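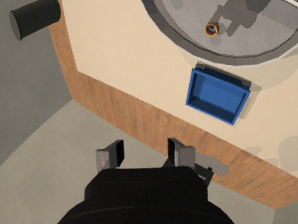
Kitchen sim from the Grusthorpe shared shop is up and running

I promised I'd post when our simulated kitchen was fit to be seen, and last night it finally got there, so consider this the announcement! The kitchen project at the Grusthorpe workshop now has a counter, a sink and an arm that reaches where I ask it to. Most of the time, anyway.

For anyone who missed the earlier updates, the plan is to practice small tidying jobs in simulation before we bolt the real arm to the real bench. I picked a kitchen because everybody who comes through the shop has an opinion about kitchens, and I figured that would get me free advice. It did. I have been told the counter is too high, too low and the wrong color (all in the same evening, over pizza).

The software side runs on Visside, which is the little simulator a few of us have been patching together since December. The arm controller is Cernar, and that was the part that ate my fall. I rewrote the reach code 3 times before I noticed I had the wrist turned the wrong way in the setup file. The whole thing was one minus sign. I went home early that night and did not talk about it.

Since then it's been a lot more fun. You steer from the view above the hand, and it takes a while to get used to seeing the fingers come up from the bottom with everything else spread out past them. My first tries all landed short. Moving slower helped, and so did turning the shadows on, which I had switched off to save the old desktop some work. With shadows you get a much better feel for how far down the hand is. They do cost us some speed, but I'm keeping them.

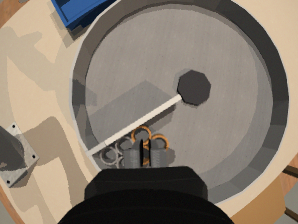
Rings are the thing I'm stuck on this week. They're thin, they lie on top of each other, and going in for one usually means dealing with its neighbors too. I've been trying a straight-down approach with the fingers close together, then opening a little at the bottom, and I like it better than coming in from the side. My best streak so far is 7 clean pickups in a row, and then I got cocky and shoved the hand into the wall of the bin. No harm done, which is the whole beauty of simulation. I'd have been buying a new finger.

Contact is still twitchy. Pichon, our homemade add-on that handles how hard the fingers squeeze, can jump when two rings touch at once, and I've got 11 settings in there that all seem to affect each other. If you've tuned grip force on anything, even a toy arm, please come find me. I'll make coffee.

We'll have it running on the big screen at the next open evening, from 7 until whenever the heat goes off. Bring a game controller if you own one, the shop's has a sticky left stick. The build files are on the shared drive in the Grusthorpe folder, and the notes are in there too, although I should warn you that they're mostly me arguing with myself about wrist angles.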